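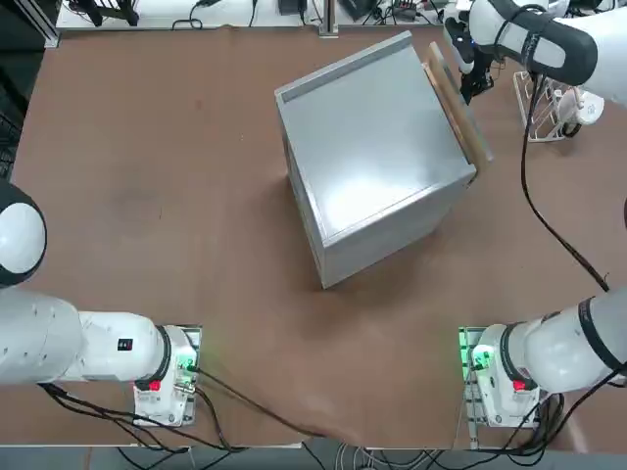

Panel fitting is the job we picked for the Rimano project, and I've been living with it since May. The idea is easy to say: can a two-armed robot learn to put a flat part against a box when all it has to copy is people doing it by hand through the arms? We went with a gray sheet-metal cabinet and a light wooden board, set the cabinet at an angle on the big brown table, and let the right gripper take care of the upper end of the board. The angle matters a lot to us — with the cabinet always square to the table, the policy learned the table edge and pretty much ignored the cabinet!

We recorded 2326 demonstrations in all (Henok Gebremichael did the lion's share, and he's still faster than me). The first version of the policy trained on those got the board flush in 50 percent of test runs. Then we added a short correction step, where a person takes over for a second or two whenever the board starts to tilt and hands control back, and those little rescues go into the training set too. That took us to 2860 recordings and a success rate of 95 percent with the cabinet turned to angles it hadn't been trained on. I was so happy I called my mom.

Thinner boards are still trouble, and so is anything glossy. I'm trying the Butex panels next, and the write-up with the full tables will go on the Ferkard page when it's ready.

Posted July 29, 2024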